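How to order ahead at Flamia for opening week

Flamia opens its second restaurant in the city on 28 Jan 2023, next to the Gerlach parking lot. When the first one opened in August, many people waited two hours in line for fried chicken. If you order ahead, you can skip most of this. I have used the system at the first restaurant several times, so I write the steps as I do them.

First, make an account on the Flamia website. You need an email address and a phone number. The confirmation message comes by text, and it is valid for 9 minutes only.

Next, choose the location. The new restaurant is listed as "Jalley Street" and the old one as "Stoleo Mall". Please check this twice - the page always starts with Stoleo Mall, even if you chose the other one last time.

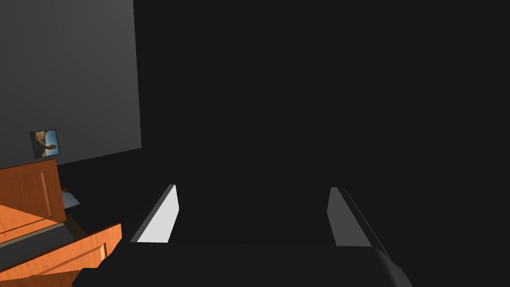
Then pick a pickup time. During opening week the kitchen takes 600 advance orders per day, and new times appear at midnight. Lunch times go first. If you see only gray boxes, try the late afternoon.

Add your food and pay by card. The family bucket must be ordered one day before. Gravy is not included with the small meals, you have to add it on the last page before payment.

After you pay, you receive an order number, for example 436. Write it down or save the message. At the restaurant, use the side door with the pickup sign and tell your number at the counter. Orders are kept for half an hour after the chosen time.

To change an order, cancel it and make a new one. Canceling is free until the evening before.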